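Updated in April. If your question is not on this page, write to Nivaldo Quintana at the parent desk and he will add it.

# Questions from families about the Tedilar respite program

## Who can use the respite hours?

Any family in the county who has a child or an adult son or daughter with a developmental disability living at home. You do not need to receive other services from us. We ask for one document that shows the diagnosis, and an old one is fine. A letter from the school is also accepted.

## How many hours do we get?

Each family receives 100 hours for the year. You can use them in small pieces (the shortest visit is two hours) or save them for a longer need, like a surgery or a wedding far away. Hours that you do not use are not moved to the next year. I am sorry about this rule, it comes from the grant.

## Do we have to pay something?

The first 100 hours are free. After that, some families continue with their own money or with their waiver budget. Wen-hsiung Kwan in the office can tell you if your waiver permits it. Please bring your last budget letter, he will need to see it.

## Can I choose the respite worker?

Yes. You meet the worker before the first visit, in your home or in our building, and you can say no. It happens often and it is not an offense to anyone. My son refused two very nice people and then he accepted Primo Caruso in five minutes, because Primo also likes elevators.

## Can my sister or my neighbor be the worker?

A relative who lives in the same house cannot be paid. Any other person can, after the background check and the first aid class. The check takes three weeks or more, so begin early if you want your sister for the summer.

## My daughter does not speak. How will the worker understand her?

We ask you to fill in the yellow form called "How I tell you things." Write there all the signs, even the small ones. For example: "When she pulls her ear she is tired," or "When she brings her shoes she wants to go to the car, but she can wait if you show her the clock." Her tablet or picture book must stay with her during the complete visit. Workers are not allowed to take it away for any reason, also not as a punishment.

## What if there is a seizure?

The worker follows the plan that you and the doctor signed. Without a signed plan, the worker calls 911 each time and then calls you. Rescue medicine can be given only by workers who passed the nurse's training. Tell us when you request the hours, so that we send the correct person.

## Can the worker take care of the brothers and sisters too?

One brother or sister may be at home during the visit if he or she is older than six. For more children we must send a second worker, and this uses double hours.

## Will the worker clean or cook?

Workers prepare a simple meal and they wash what they used. They can also do chores together with your child, if this is part of the routine at home. They do not clean the house for you. Many of us would like it — I asked also.

## Where is the office?

We are at 1030 Chu Street, on the second floor. The elevator is behind the mailboxes. Parking is free in the back, and the two wide spaces near the door are for vans with a ramp. 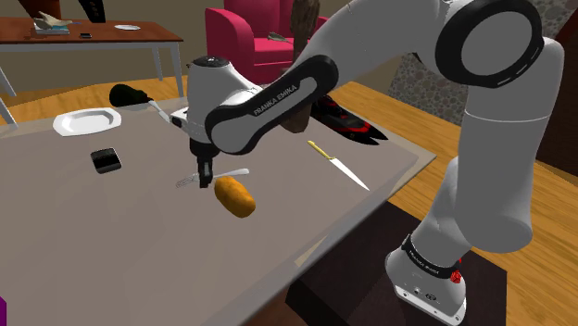 *FRANKA EMIKA robot arm over a gray tabletop, computer rendering.*

## When is the office open?

From 9 in the morning to 4:30. Between noon and 1:00 only the telephone is answered. If you work during these hours, Chia-hao Ho can meet you at 6:00 in the evening, but you have to ask for it two days before.

## What if I must cancel?

Call before 8:00 in the morning of the visit and you lose no hours. If you call later, we subtract two hours, and the worker is paid for them. When your child goes to the hospital we subtract nothing.

## What if the worker does not come?

Wait fifteen minutes and then call the office, extension 2403. We try to find another worker for the same day. It is not always possible, and in this case your hours go back to your account.

## I feel bad leaving my child with another person. Is this normal?

Yes. During our first visit I sat in the car at the end of my own street for one hour and a half. The second time I went to the supermarket. Now my wife and I have dinner once a month, and our son has his evening without us — he closes the door himself when we are too slow.

## Who wrote these answers?

Wellington Quintana, father of a son of nineteen years. The office checked the parts about money and medicine.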